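Why does bread go stale?

Leave a slice of bread on the counter overnight and by morning you could tile a bathroom with it. Most people will tell you it dried out. Most people are partly right.

Bread is mostly flour and water, and flour is full of starch. Raw starch comes in tiny, tidy grains. In the oven they soak up water, swell and go floppy, and floppy starch is what makes fresh bread soft.

Then the bread cools down and the starch starts tidying itself up again - something your bedroom has never done. It packs back into stiff little crystals, and the crumb turns firm.
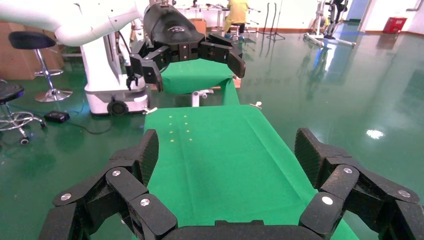

Scientists call this retrogradation, a word you may use at dinner if you want everyone to stop talking. It happens even in a tightly closed bag, where hardly any water can get out.

It also happens faster in the fridge. Starch crystals love the chill, so a loaf kept in there goes stale sooner than one in the bread box. The freezer is much better. It's cold enough to nearly stop the whole business.

Can you turn stale bread soft again? For a while. Ask a grown-up to warm it in the oven for about 8 minutes, then eat it quickly, before the starch remembers what it was doing.

If it's green and fuzzy, that's mold. Toasting won't help.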